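Slide 1. Title

Leave it up while people sit down. Thank the host. Say who I am, then say I'm here to be difficult about laundry, dishes and the eight-hour day.

Slide 2. The claim

Read it out slowly: "Household appliances freed up hours of our time." Ask for hands. Who believes it? Most of the room will. I did too until I had to teach it.

The claim has two parts. One, the machine does a job faster than a person. Fine, no argument. Two, the person then has those hours back. That second part is the one I want to see evidence for, and what usually gets offered is an advertisement.

Slide 3. 1788

The household account book. It's a farmhouse, nine people, and the wash is done every fourth week. Point to the line for soap. Pause here, people like to read the handwriting.

What matters is the gap between washes. Shirts were worn for days. Sheets stayed on the bed. If you compare one wash day then with one load now, the machine wins by a mile. If you compare a month with a month, you have to ask how many loads, and who decided a shirt was dirty after one wearing.

Don't get dragged into the soap recipe. It ate ten minutes last time.

Slide 4. The Ramton brochure

Ramton promised its washer would save "400 hours a year." Ask the obvious question: compared with what? The brochure doesn't say. No household is named, no method, no count of loads. Recep Çetinkaya went through the company papers for his thesis and found the number in a sales letter before any machine had shipped. Credit him out loud, he may be in the room.

Slide 5. The diaries

110 households kept time diaries for us. Go easy. It's a small group, they picked themselves, and people who agree to keep a diary are tidy people. I would attack this sample if it were somebody else's.

With that said: homes with a dishwasher reported 20 minutes less at the sink per day. They also reported more dishes. Total kitchen time hardly moved. Loading, unloading, rinsing first (why?), hunting for the lid that flipped over.

If someone says "but it feels easier," agree. It probably is easier. Easier and shorter are two separate claims and the ads slide from one to the other.

Slide 6. What comes next 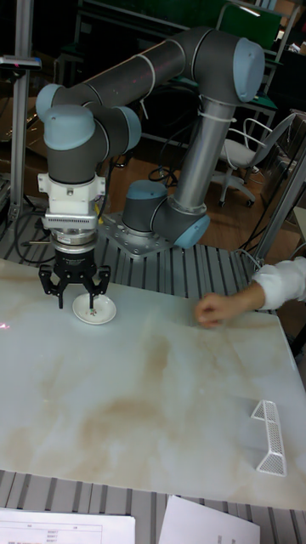 Photo: Perketeo press library. Used with permission.

Now the same promise with new nouns. Read the two quotes from the Liem and Flokine catalogs back to back without saying which is which. Then put the Ramton line next to them. You'll get a laugh, wait for it.

My question to all three is the same. Who wipes the counter, who buys the filter, who stays home for the repair visit? None of that is in the hours saved. It never has been.

I'm not predicting failure. I don't know, and I'd distrust anyone on a stage who says they do.

Slide 7. What would change my mind

Diaries kept before and after a purchase, same household, at least a full year. Every chore logged, including the ones for the machine. Somebody other than the seller paying for it.

Slide 8. Questions

Leave the diary table up. If it's past 4:30, skip straight here and drop slide 7. Someone will ask about the microwave. I have no numbers on the microwave.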